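Setting Up the Wrist View in the Morier Simulation Kit

The Morier kit ships with a simulated arm, a two-finger gripper and a set of furnished rooms. Out of the box, only the overhead view is active. The steps below add the wrist view and check that it follows the gripper.

Open the project settings and load any room with at least one window. Under Views, select Wrist and set the rate to 200 steps per run. Leave the field of view at its default until the first run is done.

Set the gripper to Open, then tilt the wrist joint until the ceiling comes into view. Both fingers should stay fixed at the near side of the picture while the walls turn behind them.

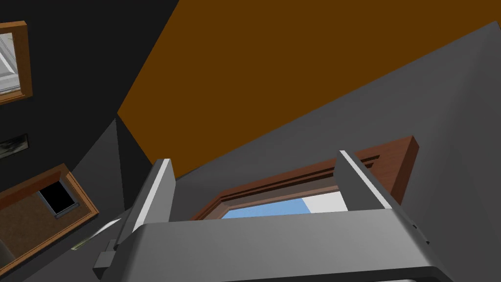
Can the wrist view and the overhead view be recorded in the same run?
Both can be recorded together, provided each one has its own output folder.

If the fingers drift as the wrist turns, the view is attached to the room and must be moved under the gripper in the parts tree. Save, reload and repeat the tilt. Version 6 of the kit keeps the attachment after a reload - version 5 drops it.

A full run with both views writes 434 MB to disk. To cut this down, set Save Every to 2 and turn off the depth output.

Tested by Ingeborg Egger on the standard license. Last updated October 11, 2025.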